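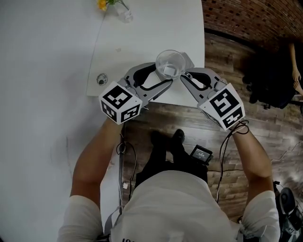 ## Glassware and coasters, Aug 6, 2021

Table by the brick wall again. I wanted to settle which glasses we keep on the shelf for the long run and whether the coasters earn their money. I came away with an opinion on the coasters and a pile of doubts about everything else.

What we have in right now:

- Brirov tumblers, clear, thick walls, heavy base
- Castellanos wine glasses, clear, stemmed
- Flitholm coasters, square, light gray, 16 ordered in April
- the vase with the artificial flowers, which I keep being told is "part of the setup"

Kelly Vieira's note from April says the tumblers are "practically impossible to knock over." I don't know what practically impossible means. I put one on the kitchen scale and got 507 g, and yes, that is a lot of glass. But a heavy base only helps if the push comes low. Push near the rim and it rocks like any other tumbler, just more slowly. I tried it with a finger over a folded towel until I was satisfied that it goes over. It does. I'm crossing out "impossible" in the shelf list and writing "stable."

### Coasters

The Flitholm sheet makes two claims: the coaster stays put, and it leaves no mark on a white top. I tested the first one by setting a tumbler down a little off center and nudging it back to the middle. On most tries the glass slid on the coaster and the coaster stayed where it was. On a few the coaster came along. Those few were all near the rounded edge of the table, where I had wiped with the spray cleaner, so I suspect the cleaner and not the coaster. Wiped again with plain water, dried it, repeated. The coaster stayed. I don't trust this yet, one afternoon is one afternoon, but it's more than the sheet offers, and the sheet has a nice drawing on it and no numbers at all.

Second claim, no marks: can't say. A light gray coaster on a white table is a poor way to find out, you'd have to put your cheek on the tabletop to see a smudge. I did. Saw nothing. Will look again after a few weeks of ordinary use.

One thing I do like is the rounded edge. The old cork ones had crumbled corners and you'd find bits of them in the glasses.

### Labels

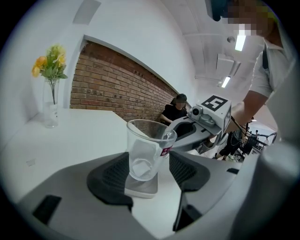
My other complaint is the stickers. Somebody decided that every tumbler gets its label up by the rim, on the grounds that you can see it when the glasses are packed in the crate. Fine, but it also sits exactly where a person drinks, and where a cloth goes when you polish. Two washes and the corners start to lift. Then you get the gray fuzz that collects on the glue, and after that somebody peels it off with a thumbnail and we no longer know which glass it was.

I moved one label to the underside of the base to see how it does. Readable through the glass? Barely. The base is so thick that the print swims. I'll leave it there for a week before I say it was a bad idea.

To do on labels:

1. Buy a roll of the Bumberg dishwasher ones, the small size. They say 900 washes. I'd be happy with ninety.
2. Stick one on the side, low down, and one under the base of the same tumbler.
3. Wash both with the rest of the load, no special treatment.
4. Write down when the first corner lifts. Write it here, please, and not on the whiteboard.

### Wine glasses

These I wanted to get rid of before I started, so read the following with that in mind.

The Castellanos ones are pretty and I have no quarrel with the shape. The box says the bowl holds 666 ml to the brim. I measured less, but my jug is old and the markings are worn, so call it undecided. Where I get suspicious is the story that you can handle them "by the foot, like a professional." You can. You can also carry a tray on your head. Holding one by the stem and foot puts the whole bowl out at the far end of your grip, and any small turn of the wrist becomes a big swing up top. With a tumbler your hand is around the weight. With these it never is.

I also checked whether the foot sits flat. Put each on the tabletop, pressed one side of the foot, listened for a tick. One ticks. I marked it and set it aside. It's a tiny wobble and nobody would notice it on a tablecloth, but on a hard white top it chatters whenever someone leans on the table.

They don't fit the coasters well either, to my eye. The foot is wide, the coaster is square, and if you set the glass down without looking you end up with the foot half over a corner. Érica Cavalcanti thinks a round coaster would fix this. Maybe. A larger square one would too, and we'd only need to keep one kind.

My vote for the shelf: tumblers stay, wine glasses go back in the box and come out when there's a reason for them.

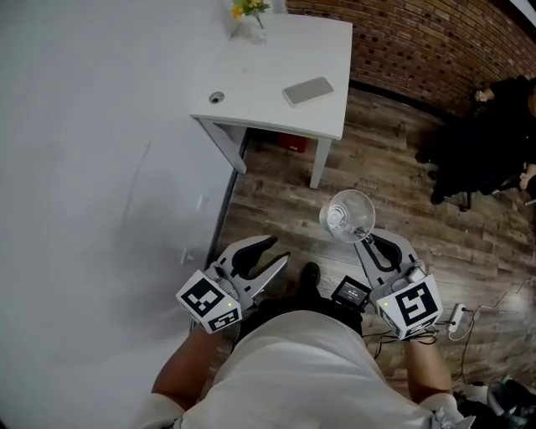
Gilmar Sales disagrees, and asked me to put it down in the same entry so it doesn't get lost. His view is that a shelf of nothing but heavy tumblers teaches you nothing about glassware, and that the stem is a fair test of whether people are paying attention. He also thinks my wobble check is unfair, as the table itself may not be level. He'd keep the wine glasses out and put the tumblers on the lower shelf where the weight belongs.

I'll give him the level. I went and got one and the bubble sits a hair off center, so the ticking glass gets a second hearing. I turned it a quarter turn at a time and it ticked in every position, though more faintly in one. So, probably both: glass a bit off, table a bit off. Shim under one leg before next time.

On the teaching point I'm not convinced. If people weren't paying attention with the tumblers I'd like to know that first, and cheaply.

### Table and odds and ends

- The seam in the tabletop catches the edge of a coaster if you slide it across. Lift, don't slide. Nayara Araújo has offered filler. I'd rather see it tried on the underside first.
- The vase: I moved it toward the far corner and it can live there. The flowers collect dust like anything else on that table. Rinse them, please. Being artificial doesn't make them clean.
- Phones off the tabletop when glass is out. Mine included.
- Spray cleaner goes back under the sink until we know if it's what makes the coasters skate. Plain water and the blue cloth.
- Jolien Kuipers wants the price of replacement tumblers before we order more coasters. I have a quote somewhere for the tumblers and it seemed too low to be for the same glass. Ask Brirov for the weight in writing.

Still open: marks on the white top, the brim volume (need a decent jug), the label under the base, and whether the coasters hold still on a table that hasn't just been washed by someone who wants them to.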